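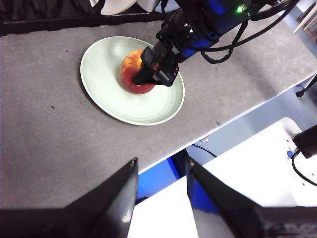

Fruit on the green plate.

Print | E-mail

23 May 2026

I stopped buying fruit at the supermarket in April. There was no big reason behind it. The Magaña stand opened again on the Rurnby road, I drive past it on the way home, and the prices were better than I remembered.

The stand takes cash only, so I started keeping 40 dollars in the glove box and treating that as the fruit and vegetable money for two weeks. When it runs out, we eat what is in the freezer. So far it has run out early once, and that was my fault for buying a flat of strawberries I had no plan for. Half of them became jam. The jam didn't set, but it is fine on yogurt.

What changed most is how I shop. At the store I bought the same six things every week without looking at them. At the stand I have to ask what came in, and some days the answer is onions and radishes. I have now eaten more radishes than in the rest of my life put together. They are good roasted, with butter and a lot of salt – much milder than raw.

Storage took some working out. Our kitchen gets the afternoon sun and anything left by the window goes soft in two days. I moved the fruit to the hall shelf, which stays cooler, and I check it every morning with my coffee. Greens get washed the day I buy them and rolled in a dish towel. Asparagus stands in a jar of water in the fridge door.

I still go to the store for bananas and lemons. Lemons were 99 cents each last time, so I bought two and put the rest back.

The stand should have beans in a few weeks. I have cleared one freezer drawer for them and need to find the lids to the square containers before then.

Print | E-mail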